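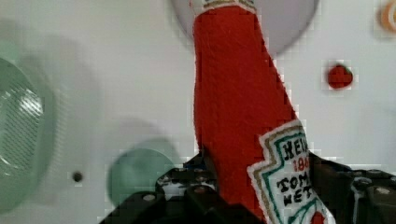 A soft ketchup bottle in red fabric, with a white embroidered label.

Erora café puts sauce up by 2p

02/12/2019

Customers at the Nosetti café in Erora will have to pay for ketchup from next week, ending a period of free sauce that the regulars had come to regard as a birthright.

A single sachet will cost 2p. Owner Amado Soriano said the café got through 3748 sachets in September, a month in which it sold some 1000 plates of chips.

"I can do the sum," he said. "People are taking them home. I have seen the coats."

Brown sauce stays free, there being little demand for it. Mayonnaise is under review.

Yamuna Bhat, 75, who has eaten at the corner table for most of her retirement, called the charge "a bit much" and said she would be bringing her own bottle. Mr Soriano said he had no rule against that, and would be writing one.

The rival Hamdy tea room across the road has put a sign in its window offering free ketchup with every meal. It does not serve chips.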